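The Merkerik and the Plellus

The kitchen was on the second floor at Tirnitlow, and it had never made anyone a meal. I was hired in May to decide which hand should work in it. The Merkerik was the expensive hand. The Plellus was the cheap one. My contract said I was to have no favorite, and I kept to that until well past ten in the morning.

"Start them at the counter," said the voice from Purchasing. "And send pictures. Upstairs likes pictures."

So I sent pictures.

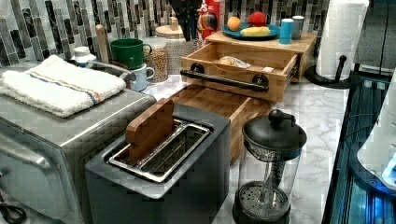
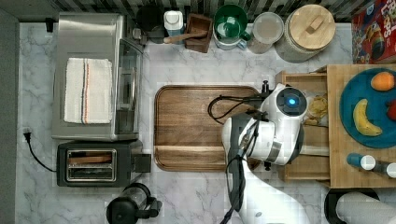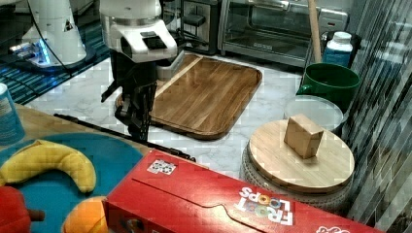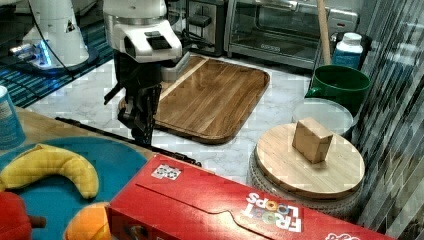

The Tirnitlow counter. The cutting board is in all four; the black fingers show best in the last two.

Purchasing called back before I had found my chair.

"Why is there cereal?"

"People have cereal."

"It's upside down."

"Only from where you are," I said, and that was the high point of my standing with the department.

The test was called the Yusof, after a protocol, which had been named after a building. It asked for 50 tries at each task, with each hand, scored by a person who had slept. The first task was the cutting board. Pick it up, move it, put it down. A toddler can do it, though a toddler will want something in return.

The Plellus went at the board the way I go at a hotel shower, with confidence and then with small corrections. It closed on the rim, thought about it, and opened again. On the next try it lifted one end and held it there, like a man who has raised the hood of his car and now has to say something. I wrote down "partial." The form had a box for partial. It was a large box — somebody had known.

The Merkerik did not correct. It came down, stopped just short of the counter, and waited. I checked the controller. The controller said READY. I checked the cable. The cable was fine. We stayed like that for three minutes, the Merkerik and I, each sure that the other one was supposed to begin.

Then it picked up the board so gently that I missed it, and had to score it from the log.

By lunch I had a table of numbers, and the numbers said the hands were two points apart. Nobody buys anything over two points. I ate a sandwich in the hallway and thought about the fruit. The fruit was the second task, and the banana was where the Plellus had made its name. It had soft pads and a forgiving wrist. The Merkerik had a brochure.

"Which one do you like?" Purchasing asked at four.

"I'm not supposed to like one."

"One of them is 3,000 more than the other."

"Then I like the other."

There was a pause, and I could hear typing.

"Upstairs likes the expensive one," said the voice. "They say it looks thoughtful."

I looked over at the Merkerik. It had stopped above the board again with its fingers pointed down, waiting for me to go first. I told Purchasing I would need another day, and I pulled my chair up to the counter, and we went back to it.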